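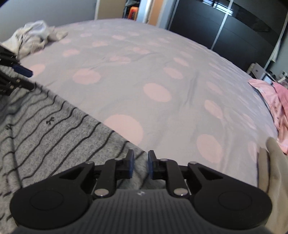
Zadenley Linen Duvet Set

Home | Bedding | Towels | Nightwear | Sale | Basket

Print this page | E-mail a friend

Hello, Lutfa Akanda here! I run this little shop from an upstairs unit in Tredgate and I write all the product pages myself, so forgive me if I go on a bit. I've had more e-mails over the Zadenley set than over anything else we stock, and I've finally sat down to put all the answers in one place.

First things first, it's proper linen all the way through, front and back. I tried a cheaper one with a cotton underside and sent it back, as the two halves shrank by different amounts and the whole thing twisted up like a barley sugar. The Zadenley comes washed already, so it's soft from the first night and gets softer (mine has been on my own bed for two winters and I'm not giving it up).

What you get is one duvet cover and two pillowcases. The cover closes with seven coconut buttons along the bottom and has ties inside the corners, which I'd never buy a cover without now! The pillowcases are the envelope sort, with a deep flap so the pillow stays put.

Sizes are single, double, king and super king. If your duvet is between sizes, go up. A cover that's a touch big looks lovely and rumpled, and one that's too small is a misery to fill.

Colours at the moment are oat, chalk, moss and a dusty sort of plum. The plum comes out a bit browner in daylight than it does on most screens, so do ask for a swatch. They're free and I post them with a second class stamp. A brick red is due in July.

Washing: 40 degrees, ordinary liquid, no softener. Wash the plum on its own the first time. Line dry if you can, and bring it in while it's still a tiny bit damp if you like it smooth. I never iron mine.

Now, people ask how it compares with the Barrios set. Barrios is a cotton percale, crisp and cool, much more of a hotel feel, and it does want ironing. If you sleep hot and like things neat, have that one. If you want to flop into bed and pull something heavy round your ears, it's Zadenley every time. The Isach throw goes well with either, though I think the oat shows it off best.

Order code: 859
Price: from £200 for the double set
Delivery: free in the UK, usually out the next working day
Returns: 30 days, unwashed please, in the cloth bag it came in

Any questions, just drop me a line. It's me who answers, normally in the evening once the parcels have gone.

Print this page | E-mail a friend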